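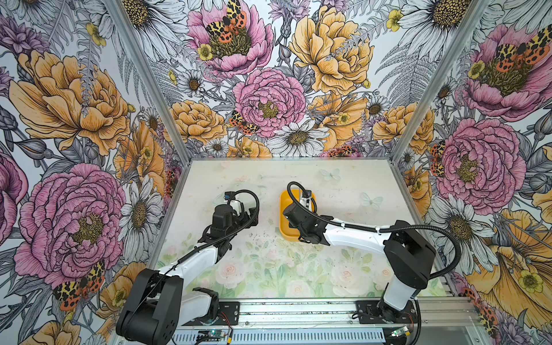

Big flowers, small walls

I have never trusted floral wallpaper. My grandmother had it in her hallway, and every time I stayed over I lay awake with the door open, finding faces in it. So when Farzana Bandara told me that big botanical prints were "calming," I asked her calming for whom.

Still, I keep looking at this one. The peonies are huge, pink and golden yellow, and there are tiger moths sitting on some of them. I didn't expect to like the moths. They have that black and cream and orange-red patterning, and next to all those petals they look a bit rude, which helps. The ferns are shaded grey, and I think the grey is what keeps the whole thing from turning into a box of chocolates.

What I'm less sold on is putting it on three sides. One wall of this, fine. With three, your eye has nowhere to sit down. And then the work surface has its own pattern, faded pink roses with pale green leaves and a couple of blue butterflies. I'd have gone plain there. Farzana says the washed-out print is "a breather." Maybe. It's still roses.

Then there's the question of doing it at home. I priced a large-scale print for my back bedroom in May and the quote came to 2,857 with hanging -- for a room that mostly holds coats. Nimal Marikar offered to hang it for nothing, but I have seen Nimal's bathroom, and the stripes in there don't meet.

So I've ordered 2 samples and taped them up beside the closet. One already looks too yellow by lamplight. The other I'm giving until the end of the month.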